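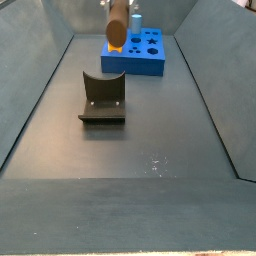

Can a robot put away a mixed pile of stuff yet, or is that still years off?

In a shop, with the same parts coming through every day, it can be done now if you set it up right. In a regular house with whatever happens to be on the rug, I wouldn't spend money on it yet.

barredo_bench
Posted Tuesday, July 16, 2024

Okay, longer version of what I'm after. I run a small repair shop out of half a garage and I live in the other half of the building, so my chores and my work chores are kind of one big chore. At the end of every day there's a tray of mixed pins, spacers, bushings and caps that all have to go back in their own slots. I hate it. It takes me 25 minutes on a good night and I'm usually doing it with the radio on and dinner getting cold. Upstairs it's the same thing with kid toys.

I've been reading about small arms you can bolt to a bench and I keep seeing clips where they look great. Then I read the comments and everybody says the clips are sped up or it took all day to get one good take. So which is it? Has anybody here really had one sorting parts, night after night, with no babysitting? And is there any chance the same machine could handle the toys? My budget isn't huge but I could be talked into something if it saved me the evening.

slowfeedrate

We've had one going at work since last August. The shop's called Dostis, we do fittings, and there's a bench arm that takes turned pins out of a tray and sets them in a foam insert before they go out to the customer. On the parts it knows, it's good. I'd trust it over me at the end of a shift!

But here's what the clips skip. Picking things up was the easy part for us. Putting a peg down into a hole it barely fits — that took weeks. If the part is tipped a hair in the fingers it catches on the rim, and then you need the thing to notice it's caught and wiggle a bit instead of just shoving. You and I do that by feel without thinking about it. We ended up cutting a bevel on the holes and adding a little rest where the arm can lay a part down and grab it again straight. After those two changes our misses dropped to 17 in a run of 317, and most of those were one batch with oil on it. Wipe your parts.

Round stuff is way easier than stars and hexes, by the way. A round pin doesn't care how it's turned. Anything with points has to be lined up too, and that's where ours still gets slow.

For your tray, I'd say start with the two or three parts you have the most of and keep doing the oddballs by hand.

mopbucket_varnach

just get a robot vacuum and some bins lol. mine was 200 bucks and it eats legos, so that's sorting in a way

evar_tinkerer

Agree with slowfeedrate on most of it, a little more hopeful on the toys. I help out at the Evar makerspace and we tried a shape sorter as a weekend project (the toddler kind, with the pegs). It worked okay on the pegs we'd practiced with. Then somebody brought one from home in a different size and it had no clue — just kept pressing on the wrong spot until we hit stop.

So for upstairs, I'd wait. Too many new things show up in a kid's room every week. For the bench I'd go for it, but plan on spending your evenings on setup for a good long while before you get any of them back. Also check how noisy the thing is if you sleep in the same building. Ours whines when it holds still and I didn't think to ask about that before we bought it.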